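7. When the gripper fails inside a cup or other narrow container

This section is for operators of the Zalluveck arm with the two-finger gripper. It explains what to do when the arm stops during a pick from inside a container and the display shows fault 589 (finger load too high) or fault 27 (grip not confirmed). Please read the whole section before you touch the arm. Faults of the base and of the vertical column are in section 9.

CAUTION. After fault 589 the finger motors are still under power. The fingers can close again without warning when the fault is cleared. Keep your hands outside the container until step 4 is finished.

7.1 Before you start

Fault 589 comes most often when the fingers are pressing on the wall of the container, or when the object is caught between a finger and the rim. Fault 27 is less serious. It means the fingers have closed but the sensor did not feel the object. Both faults can come one after the other, and in this case you must treat the situation as fault 589.

Look first at the bench from the side, at a safe distance. A light container such as a paper cup moves easily when the arm touches it, so a cup that was standing in the program may be lying down when you arrive. Also check how close everything is to the side of the table. Remove a stirrer or a straw from any cup before the container test. The gripper model does not know these parts and the finger may push against them.
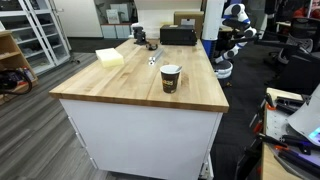 Page 41

Heavy objects on the bench, for example a vise, must be entered as obstacles in the Quintana program. Short pieces of metal rod or profile must be entered too, or taken away. In May we received a report from the Hirham site where a finger was bent on a piece of profile that was missing from the obstacle list. The arm was moving at slow speed and the finger still had to be replaced.

7.2 Releasing the fingers

1. Press HOLD on the pendant. Do not press the emergency stop if no person is in danger -- it cuts the power to the brakes of the wrist, and the wrist may sink a few millimeters into the container.

2. Read the fault number and write it in the log, together with the finger load. A load above 1388 means you must not use the automatic release. Go directly to step 6.

3. Open the wrist camera view. Check where the two fingertips are in relation to the object. If one tip is behind the object and the other is in front of it, do not open the fingers yet. Move the wrist back in the smallest jog step until both tips are at the sides.

With a cup lying on its side, the object normally rests at the low part of the opening. Compare your view with the picture. The ball is just inside the rim, and the fingertips are on both sides of it.

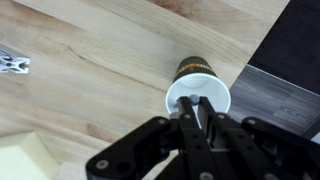
4. Select RELEASE, then SLOW. The fingers will open 4 mm and stop. Wait for the tone. If there is no tone, press HOLD again and repeat from step 2. Do not repeat more than one time.

5. Move the wrist straight back along the line of the fingers until the tips are completely outside the container. Do not lift and do not turn the wrist during this movement. Turning is the usual cause of a torn cup, and it can also throw the object off the table.

6. Only for loads above 1388: switch off the gripper supply at the Trurkell controller, wait until the green lamp is dark, and open the fingers by hand with the release key. The fingers have a spring and can move quickly. Hold the key, never the linkage plates. There is a pinch point between each plate and its finger.

7.3 Inspection after the fault

Check the screws on both fingers and on both linkage plates. A loose screw can be tightened with the key from the tool kit. If a finger is bent, even a little, do not try to make it straight. Order a pair, as left and right are matched at the factory.

Then run the program FINGER ZERO with nothing between the fingers. If fault 27 comes during this program, the sensor needs calibration (see 8.2).

Note: do not place the container back in the same position without checking the program. When a cup stands too near the side of the table, the planner can choose an approach from only one direction, and the same fault will likely come again.

Questions about this section go to Ifigeneia Makris. Please send her the log file together with the fault number.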